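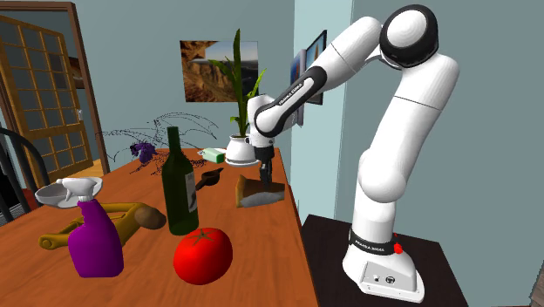
Every recipe that gives an oven temperature makes a claim about a machine the author has never used. The number printed on the page is a set point. What the food receives is the result of that set point after it has passed through a thermostat with a wide switching band, a sensor mounted somewhere near the back wall, a door seal of unknown age, and a pan of unstated thickness. I have written and edited baking instructions for a long time, and my position is that the set point should be demoted from the first line of the method to a footnote. A wedge of bread or cake lying on a reddish-brown wooden table keeps no record of the dial. Its maker can judge it by crumb, crust and height, and those are the terms in which instructions should be written.

The usual defense of the printed temperature is that it gives everyone a common reference. This would hold if ovens agreed with one another. They don't. A domestic thermostat switches its element on below the set point and off above it, and the air temperature moves in a slow wave between the two. In my own oven, an old Botari with a mechanical dial, the wave is wide enough that a reading taken at any one moment says very little. The average over a full bake is more useful, and on that oven the average sits well under the number on the dial. The replacement, a Tritari with a digital display, shows the set point as soon as preheating is declared complete and continues to show it whatever the air inside is doing. The display is a memory of what was asked for. Many owners read it as a measurement.

I kept a log on these two ovens beginning in January. It now runs to 943 bakes, most of them plain loaves and single-layer cakes, with a thermocouple clipped to the middle rack and a second probe in the center of the food. The logger wrote a file for each session and I have 352 of them that are clean enough to use. Some sessions covered several bakes, and some files were lost to a bad cable. I don't present this as a study. It covers two ovens in one kitchen with one person deciding when to open the door. It was enough to settle a question for me, though, and the question was whether baking time or internal temperature did a better job of predicting a result I would be willing to serve.

Internal temperature won by a margin that made further analysis unnecessary. For a given lean dough at a given weight, the loaves I rated acceptable fell within a narrow range at the center, and the time taken to arrive there varied by a third or more. The causes of the variation were ordinary ones: dough straight from the refrigerator, a dark pan in place of a light one, a second pan on the same rack, a door opened twice. A recipe that says forty minutes has assumed answers to all of these and has disclosed none.

The objection I hear most often is that beginners need a number. I agree with that, and my proposal keeps a number. It moves the number from the dial to the food. An instant-read thermometer costs less than most cake pans and is easier to check, given that ice water is available in every kitchen and reads 32 degrees Fahrenheit if the bath is made properly. An oven thermostat can be checked too, but few owners will do it, and fewer will open the back panel to adjust it.

A better objection concerns the crust. Center temperature tells the baker when starch has set and says little about color. Two loaves can reach the same center reading with one pale and one nearly burned. This is correct, and it is the reason I would keep the set point as a footnote and not remove it altogether. Surface browning depends on air temperature, radiant heat from the element, and moisture at the surface. The instruction for it should be a description of color together with a correction: if the top is dark before the center is ready, cover it and lower the dial; if the center is ready and the top is pale, raise the dial next time. Older household manuals did exactly this. They spoke of slow, moderate and quick ovens, and they gave tests for each. Readers now find those terms quaint. I find them more honest about tolerance than a figure printed to the nearest five degrees.

There is also the matter of steam, which printed recipes treat as decoration. A tray of water in the bottom of the oven absorbs a large amount of heat while it boils. On the Tritari it lowered the rack reading for most of the first quarter of the bake. A recipe that calls for a tray of water and gives the same temperature and time as its dry version has an error in it, and the error is rarely corrected in later printings.

Convection settings make the situation worse. The standard advice is to subtract 25 degrees from the printed figure when the fan is on. This is a single correction applied to fans of different speeds, cavities of different sizes and foods of different shapes. For a tray of thin cookies it is too small on the Tritari. For a tall loaf in a deep pan it is close to irrelevant, as conduction through the dough sets the pace and the fan cannot speed that up. Some ovens now apply the subtraction themselves without saying so — a cook who also subtracts it by hand has then done it twice.

My recommended format for a baked recipe is short. State the weight of the dough or batter, the pan material and its dimensions, and the temperature of the mixture going in. State the center temperature at which to stop, and describe the color of the top at that point. Give a time for the first check and label it as such. Put the set point last, with the kind of oven used. For a plain loaf this adds two lines to the page.

Publishers will say that two lines multiplied across a whole book is a cost. It is a small one, and it can be recovered by deleting the paragraph about the author's grandmother.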